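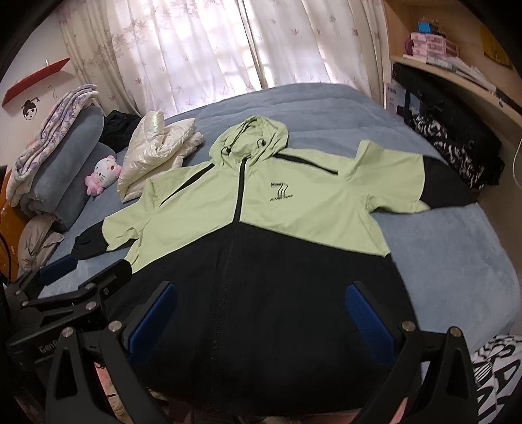
*A hooded zip-up jacket in lime green and black. Jackets of all brands are accepted under the new service.*

**Wernis to open mail-in repair service for jackets and coats in January**

PELLETIER, Sunday, December 22, 2024 – Wernis, a clothing repair company based in Pelletier, will start taking jackets and coats by mail in January. Until now the company has only accepted items handed in at its counter or at one of its partner stores.

Under the new service, customers fill out a form on the Wernis website, describe the damage and upload two photos. They receive a price within two business days. If they accept it, Wernis sends a prepaid shipping label. The customer packs the garment in any clean bag or box and drops it off with the carrier. Nothing is charged until the garment has been inspected at the workshop and the price has been confirmed.

The service covers zippers, snaps, drawcords, cuffs, torn seams, pocket linings and small holes in outer fabric. It does not cover leather, fur or down refilling. Jackets with waterproof membranes are accepted for zipper and seam work, but Wernis will not guarantee that a repaired area is waterproof.

Wernis repaired 2,092 garments in its last business year. Zippers were the most common job, followed by torn pockets. In many cases only the slider needed to be replaced, a repair that takes a few minutes once the right part is on hand.

"People bring in a coat expecting to hear that the whole zipper has to come out," a Wernis spokesperson said. "Often it's the slider, or one bad stop at the bottom. We would like people who live too far away to drive here to have the same chance to find that out before they buy a new coat."

**Parts and tracking**

Replacement zippers and sliders will be supplied by Plutix, which has provided parts to the Pelletier workshop since it opened. The two companies have agreed on a standing stock of 500 sliders in the most common sizes, to be kept at the workshop and topped up weekly. Matching colors will be used where they are available. Where they are not, customers will be offered the closest color or black, and can turn down the repair at no cost other than return shipping.

Order tracking will run on software from Somum. Each garment gets a code when it arrives, and customers can check whether it is waiting, being repaired or on its way back. Customers who prefer not to use the website can get the same information by phone during business hours.

**Prices and turnaround**

A slider replacement starts at $19, including return shipping within the continental United States. Full zipper replacements are priced by length and by how the jacket is built, as lined coats take longer to open and close up again. The full price list will be posted when the service opens.

Wernis expects to return most repairs within three weeks of arrival. Winter is the busiest time of year for outerwear, and to keep to that schedule the company will limit mail-in orders to 200 per week through the end of the season. When the weekly limit is reached, the form will show the next open week, and customers can reserve a place in it. Counter orders in Pelletier are not affected by the limit.

**Before sending a garment**

Customers are asked to do the following:

- Wash or wipe down the garment and let it dry fully.
- Empty all pockets, including inside pockets.
- Keep any part that has come off, such as a slider, pull tab or cord toggle, and put it in a small bag inside a pocket.
- Leave removable hoods and liners at home unless they are the part that needs repair.
- Write the order number on a piece of paper and place it on top of the garment.

Garments that arrive dirty will be returned unrepaired, and the return shipping will be charged.

All repairs carry a six-month guarantee on the part that was replaced and the stitching around it. If the same part fails in that time, Wernis will repair it again and pay shipping both ways. The guarantee does not cover new damage elsewhere on the garment.

**About Wernis**

Wernis repairs and alters everyday clothing at its workshop in Pelletier. It works on outerwear, pants, bags and workwear for private customers and small businesses. The counter is open Tuesday through Saturday.

Questions from the press can be sent through the contact form on the Wernis website. Customers with an order already at the counter should use the phone number on their receipt.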